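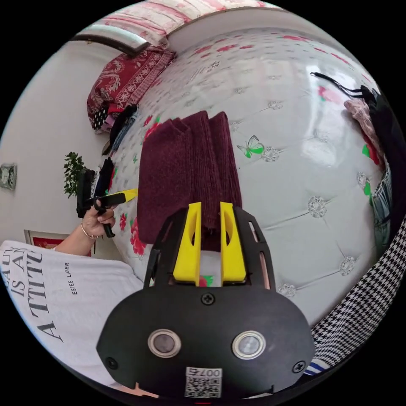

Sendham library replied to my moan last night to say I should stop fretting about tension and just knit the thing, because wool forgives more than I do. Fair enough. So I'm doing a thread on what I've learned from a winter of ribbing, and you can all mute me now if you like.

1/ I started in February with no plan at all. I'd bought a cone of maroon from the Laltitz mill shop (seconds bin, slightly uneven, lovely stuff) and I wanted a big plain ribbed jumper like the ones you see in old fishing photos. How hard can knit two, purl two be?

2/ Quite hard if you're watching telly. One stitch out and you've got moss stitch where you wanted columns, and you don't see it till you're four rows up. I ripped back the first sleeve so many times the yarn went fluffy.

3/ Rib LIES about its size. It comes off the needles looking like it would fit a drainpipe. Then you put it on and it opens right out and suddenly you've got room for a roast dinner. Measure your swatch slightly stretched, pinned out on a towel, or you'll end up with a tent.

4/ My swatch was 19 stitches to ten centimetres relaxed and I believed it. Reader, I should have wet it first. After a soak it relaxed again and I had to redo all my sums on the back of a gas bill.

5/ Somebody asked about needles. I use the Lika ones with the bendy cable, long one for the body, short one for the cuffs. The join on my short one snags a bit so I wouldn't rush out and buy it, but I'm used to it now and I'd miss it.

6/ Purling. If your purl stitches are looser than your knit ones (mine are, always have been) your columns go wonky on one side. Two fixes: wrap the yarn the other way, or go down a needle size. I tried the first and my brain melted. Went down a needle size.

7/ OK the collar. I hate picking up stitches round a neck. HATE it. The pattern said pick up 100 and I got 96, then 103, then I put it in a bag behind the sofa for a fortnight.

8/ What got me going again was doing it at the kitchen table in proper daylight with a cup of tea and the radio off. Stitch markers every ten. Took me twenty minutes. I was so cross.

9/ Someone in the replies wants to know if you can knit rib on a machine. You can! My aunt had one in the spare room and it sounded like a tram. I've never had the space, and half the point for me is having something to do with my hands on the bus.

10/ Yarn amounts, as three of you have asked: I used 600 grams for a jumper with a deep turn-up at the cuffs. If you don't want the turn-up you'd get away with less, but then you don't have the turn-up, and what's the point of getting out of bed.

11/ Washing!! Please don't hang a wet ribbed jumper. The weight drags it down and you'll have sleeves to your knees. Squeeze it in a towel (stand on the towel, it's very satisfying), lay it flat, pat it into shape and leave it alone. Mine took two days to dry with the window open.

12/ And fold it, don't put it on a hanger. Arms in, then thirds, then in half. Hangers give you shoulder bumps and then you look like you've got a coat rack under there. I learned that one on a cardigan I still can't talk about.

13/ Moths: I use cedar balls and I sand them a bit when they stop smelling. I also put jumpers through the freezer in a bag if I'm worried. My other half has found knitwear next to the peas more than once and has stopped mentioning it.

14/ Cost, since people get funny about this. Cone was cheap because of the seconds bin, but if you bought the same weight in nice balls from Ragab on the high street it'd come to more than a shop jumper. I don't do it to save money. I do it so I've got a jumper with sleeves that reach my wrists, which no shop has ever managed.

15/ The app I track my rows on says 1,428 rows this winter across everything, including two hats and a dishcloth. The dishcloth was cotton and I didn't enjoy a minute of it.

16/ Would I do all-over rib again? Yes, but in a lighter colour. Dark maroon under a lamp in the evening is murder on the eyes and I couldn't tell a knit from a purl after nine o'clock. Something like oatmeal next time. Or that mustardy one they've got in the window.

17/ Few of you saying brioche is the same thing but squishier. It is squishier. It also eats yarn like you wouldn't believe and if you drop a stitch you may as well move house. Maybe next year.

18/ Right, I'm off to find out where I put the other cuff needle. If anyone's got a decent way of weaving in ends on a two by two rib so they don't show when you turn the cuff back, put it below please, mine look like a spider's fallen in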